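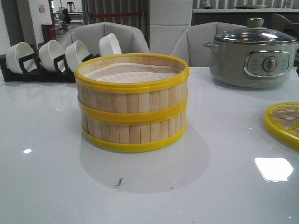

Hirkbridge Community Kitchen
Table-top cooking and steaming: monthly safety check
Date of check: Dec 17, 2024
Appliance record no. 451

1. Electric pot, body and handles
Result: pass
No cracks in the casing. Side handles firm when pulled.

2. Glass lid and knob
Result: pass with comment
No chips in the glass. Knob was slightly loose and has been tightened by hand – check again next month.

3. Dial and control panel
Result: pass
Dial turns through its full range and goes back to off. Printed markings are getting faint. Readable for now.

4. Lead and plug
Result: pass
No splits or scorching. Lead was tucked behind the table leg, now clipped up.

5. Water temperature
Result: pass
Full boil reached in 8 minutes with the lid on. Last month it was almost 11, before descaling.

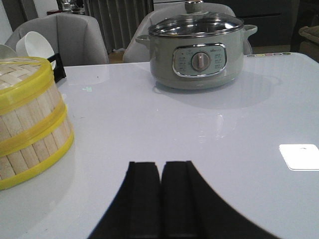 Can the pot be left on while the table is being cleared?
Switch it off at the dial and at the wall first, and leave it where it is until the water has cooled.

6. Bamboo steamer, basket and lid
Result: pass with comment
Yellow bands all tight. No mould or splinters. Smells clean. The basket must be dried fully before it goes back in the cupboard, with the lid off. Use a fresh liner each time.

7. Table surface
Result: action needed
Gets slippery when steam settles on it. Wipe down between batches. The cloth kept for this was missing on the day.

8. Bowls
Result: pass
White ceramic bowls checked by running a finger round each rim. No chips found.

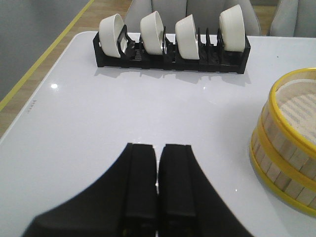

Bowls are to stay on their sides in the rack until dry, and should not be stacked while still warm. The rack itself was sound, no broken dividers. A bit of limescale along the bottom – soak in vinegar.

9. First aid and burns notice
Result: action needed
Notice has come off the wall by the sink. Burn dressings down to 3, reorder.

Actions open: items 7 and 9. Item 2 to be looked at again at the next check.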